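13 Sep 2023

Block sorting, day two on the new board. Kelly finally got the light wooden one in place of that old white tray, and I'm so much happier with it already (the white one threw glare every afternoon and I was sick of moving the lamp). It lies flat on the blue table without any tape, too!

Went through the Leko box this morning with Min-kyu and pulled out everything chipped. 29 pieces went in the scrap tub, mostly cubes, mostly from the bottom layer where the clamps used to get thrown in. Why did we ever keep clamps in there? Washed the rest in dish soap and laid them out on a towel over lunch.

For the layout I'm sticking with two each of red, yellow, green and blue, mixed shapes. Rhea wants 12 on the board at once, but I think eight is plenty until we've settled how close together they can go.

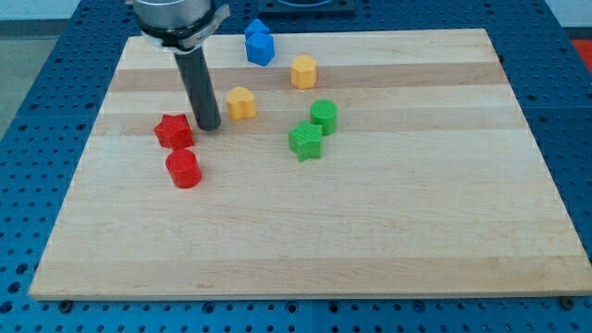
The other thing is the shapes. I like having the star and the heart in with the plain ones, they make a layout so much easier to talk about over the phone - "the red star" and everyone's on the same page. Tahmineh would drop the cylinders, she says they roll. They do roll, if you set them on their side, so stand them up.

Still to do: felt pads for under the board, a lid for the Leko box, and ask Matilde where the spare hexagons went.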